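Print this page | E-mail this page

Workshop notebook, Tristthorpe
August 28, 2021
Hand-held gripper and table cell, strip-down and resetting

Came in early to get a clear run at the hand-held gripper before Carolina wanted it back, and I'm writing this up at more length than usual as Bülent will be looking after the cell while I'm away in October and I'd like him to have it all in one place (sorry, Bülent, put the kettle on first).

The complaint, as Yavuz wrote it on the whiteboard, was "closes lopsided, lets go of small things". I had a play with it before taking anything apart and he was quite right. If you squeeze it slowly the upper finger gets there first and sits waiting, and the lower one comes up after it with a little shudder. On anything wide you'd never notice. On anything narrow the first finger nudges the part over and the second one catches it by a corner, and then you're relying on luck.

So, off with the fingers. The screws on the upper plate came out sweetly, the ones on the lower plate did not, and one of them had clearly been done up by somebody with strong opinions. I warmed it a bit with the heat gun on low and it gave in. Please, everybody, use the small torque driver in the top drawer and leave the long hex key for the frame. I've put a dab of paint on the driver handle so there's no mistaking it.

Behind the lower plate the pivot bush was worn oval. You could feel it rocking with a fingernail. There was also a fair bit of grey paste in there, old grease and dust, which I cleaned out with a cotton bud and a drop of alcohol. We had one bush left in the Saengthong box and that's now fitted, so we have none. Beverley, could you add two to the next order? They're cheap and I'd be happier with a spare of each side.

While it was in bits I checked the finger plates on the flat stone. The upper is fine. The lower has the tiniest bend near the tip, which I could only see with a light behind it, and I've left it alone. Trying to straighten it in the vice seemed a good way of making it worse.

Back together with fresh grease (the white tube, a smear, no more than that), zeroed in Fotis with the fingers fully shut, and then opened fully and zeroed again. Fotis now reads 586 at full open and it came back to 586 each time I tried, where before lunch it had been wandering all over the shop. If you see it drift, check the bush before you go hunting in the software. I lost a whole afternoon to the software last time and I am still a bit sore about it.

Then over to the table to try it on small parts, with the cable left running back along the forearm, as it would be for proper work.

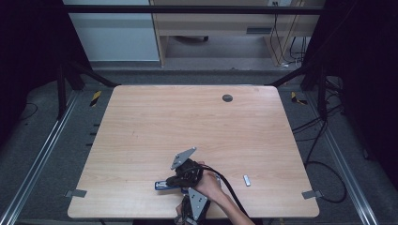
Small-part grip check at the cell table, blue piece between the fingers.

I did 50 picks with an assortment of little bits and dropped 2, both of them when I rushed. Both fingers now arrive together near enough, and there's no shudder that I can feel. Yakubu had a turn as well, being left-handed, and he got on with it nicely but says the cable pulls at his wrist when he reaches towards the far side. I'd never have spotted that myself. We tried moving the strap further up his sleeve and he liked it better. I think the real cure is a softer cable, and I'll ask Premura what they can offer, though the last time I asked them for something soft they sent a brochure.

A few notes on the table itself while I was down there. I checked the grey brackets that hold the top to the black frame, left and right at the near corners, and nipped up the right one by perhaps a quarter turn. The left didn't want anything. If the top moves at all, the positions we've stored are no good to anyone, so it's worth a push with the heel of your hand each morning. It takes no time.

The cables on the carpet to the right of the frame want sorting out. I know I say this every month. What I'd like is for each one to be labelled at both ends before anybody ties them up, as the last tidy-up was very handsome and we then spent ages finding out which was which. Bülent, if you've a quiet hour, the label printer is in Beverley's cupboard and the tape is the narrow sort.

Noise by the bench with everything switched on came out at 62 on the little meter, a touch lower than last time. I don't know why and I haven't changed anything that ought to do that. Writing it down in case it means something later.

Still to do: order bushes (Beverley). Ask about softer cable (me). Labels (Bülent, if he can bear it). Carolina to run her own parts through the gripper and tell me if the bent tip bothers her, in which case I'll cut a new lower plate from the same drawing. The drawing is in the blue folder, second shelf, and the hole spacing pencilled in the margin is the right one, so please ignore the printed figure.

Print this page | E-mail this page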